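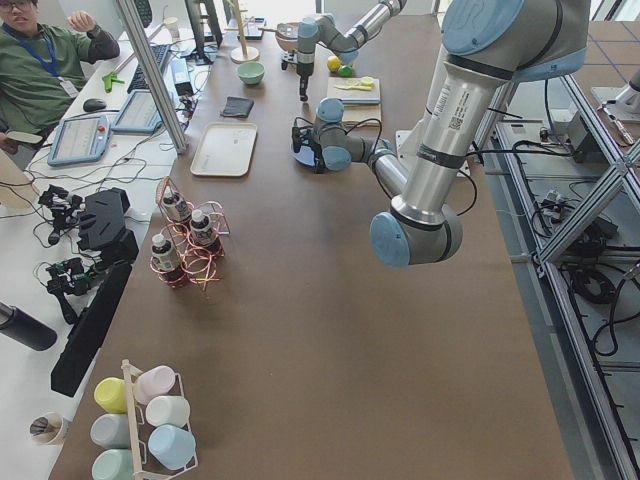
Buscamos participantes para comparar pinzas en tareas de cocina

El laboratorio de manipulación de Gastska abre una convocatoria para quienes quieran pasar unas semanas manejando brazos robóticos y contándonos, con todo detalle, qué pinza les ha dado guerra y cuál no. No hace falta ser ingeniero. Nos interesan tanto estudiantes de robótica como gente de hostelería, terapia ocupacional o cualquier oficio en el que las manos importen (¡los cocineros suelen ser los más exigentes y nos encanta!).

La campaña anterior, en febrero, se centró en piezas rígidas y reunió 788 intentos válidos. Ahora queremos llegar a 1000 con comida y menaje: fruta pequeña, rodajas de limón, platos, cuencos, botellas, un paño doblado. Una fresa no perdona un cierre mal ajustado, y ahí es donde las diferencias entre dedos y controladores se notan de verdad.

Qué harás

1. Practicar con la consola de programación hasta que muevas los dos brazos con soltura. Lucero Huaranga acompaña a cada persona durante las primeras sesiones.

2. Repetir la misma tarea con distintos dedos y ajustes de fuerza. Muchas son a dos brazos: uno se ocupa del plato y el otro de la fruta.
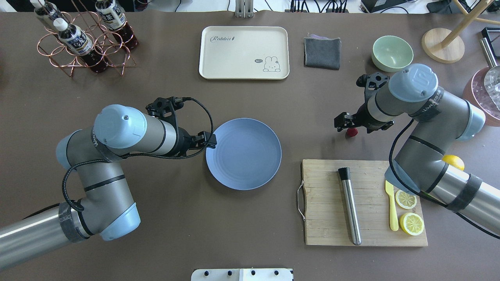 3. Rellenar una ficha breve después de cada serie: agarre, alcance, visibilidad desde la cámara, molestias con los cables. Las quejas concretas nos sirven muchísimo.

4. Participar en la charla final con Selamawit Kahsay y Yeison Rengifo, que preparan la comparación entre el controlador Stuveck y el nuestro.

Qué pedimos

Ser mayor de edad, tener paciencia para repetir y poder venir a la sala Chávez en turnos de media jornada. Se agradece el español o el inglés hablado, con uno basta. 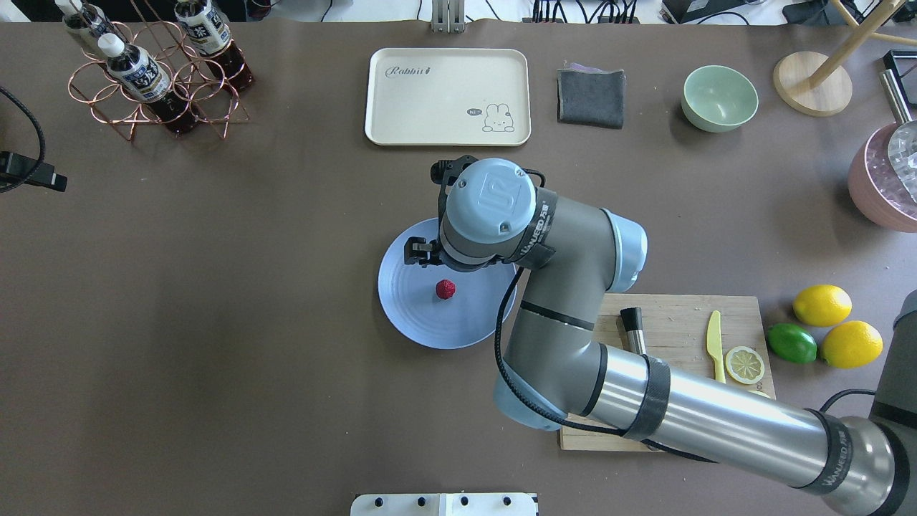

También conviene que te guste afinar. Entre una serie y otra cambiamos poca cosa, a veces solo la altura de aproximación o la velocidad de cierre, y hay que fijarse bien para notar el efecto.

Qué ofrecemos

Una compensación de 800 euros por la campaña completa, formación en seguridad y mención en el informe si lo deseas. ¡Y muchas horas de robot, claro!

Para apuntarte, escribe a Abelardo Sotelo antes del 7 de abril de 2018 con unas líneas sobre ti y los turnos que te van bien. También puedes dejar tus datos en recepción, despacho 1104.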